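A Sunday at the Grasdale textile open day

I'd been meaning to go for years, and this July I finally got myself on the early bus. 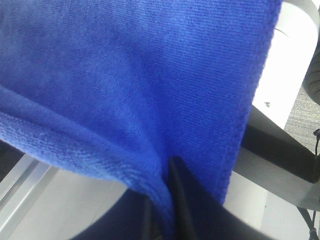 Royal blue microfibre, hem and all

Grasdale is one of those places you drive past without a second glance, a long low building behind the garden centre, and I had no idea how much went on inside it. They only let the public in on one Sunday a year. Entry was free, tea wasn't (but the buns were enormous, so no complaints!).

We started in the cutting hall with Sirkka Rissanen, who has worked there since she left school and has a voice that carries over anything. Our group was mostly towel people, if that's a thing. One couple had come all the way from Urkovik with a bag of their own worn-out flannels to ask questions about.

I went in thinking microfibre was the stuff you wipe the car with, full stop. Well! Get your nose right up to the blue ones and the surface is all tiny loops, and wherever the pile has been brushed a different way you get lighter and darker patches. I'd always taken that for fading on mine at home. Fold it over and it makes a fat, soft roll, and you see the loops much better along the bend. I must have stood there stroking samples for ages.

Then hems. Sirkka is very strong on hems. She had us run a thumb along the stitching and look for gaps, and told us a towel nearly always goes at the edge first. Mine from Pumitz market did exactly that, so I kept quiet. The blue has a lovely tight row of stitches on a slightly darker border, and I'd have bought it for that alone.

After the tea break there was a folding session at the long tables, 3 people to a table, and I was hopeless. My stack leaned. The lady next to me did seven in the time I did three, and she was chatting the whole way through.

The shop is by the exit, of course. They'd put out 800 seconds and ends of line, all in wire bins, and it was elbows out by the time we got there. I came home with two bath sheets and a Saarinen tea towel for my sister. The bus back goes from the other side of the road, by the way, and it was packed, so leave before the last tour finishes if you want a seat.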